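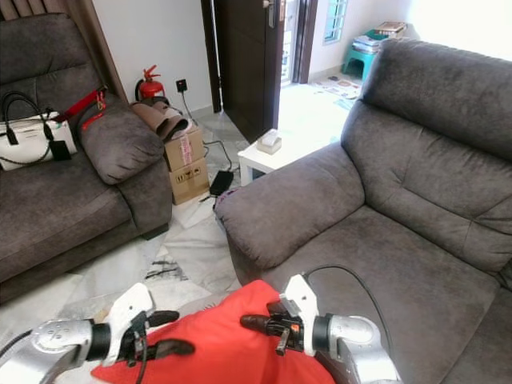
Skallard G3 Two-Finger Gripper

The G3 is an electric parallel gripper for light arms doing household and textile work. It is sold singly or as a matched pair for two-arm setups. White housing, black fingers, one cable.

What's in the box
Gripper unit
Black fingers, one set fitted and one spare
Adapter ring and screws
Cable
Printed setup sheet

Specifications
Grip force: adjustable, up to 40 N
Finger sets available: 3 (flat, ribbed, narrow)
Control: Gilar controller, firmware 1602 or later
Mounting: wrist adapter ring, supplied

Cloth handling
We compared the G3 with the Caputo two-finger unit on folding and lifting tasks, using the same arms and the same Gilar controller. The G3 closes more slowly but holds a folded edge with less slip at low force. The Caputo is the better choice for rigid parts — its fingers flex less under side load. Ribbed fingers suit heavy fabric. Use the flat set for thin fabric, which the ribs can mark.

Guido Mancuso ran the trials and set the default force limits. Evanthia Raptis wrote the two-arm routine, which is included with the pair.

Installation notes
Leave slack in the gripper cable for full wrist rotation. In two-arm work, check that neither cable can catch on furniture or on the other arm. Zero the fingers after every finger change. The Jokum arm needs the long adapter ring, ordered separately.

Ordering
Single units ship from stock. Matched pairs ship again in October. For finger drawings or a loan unit, write to Osvaldo Leone in technical sales.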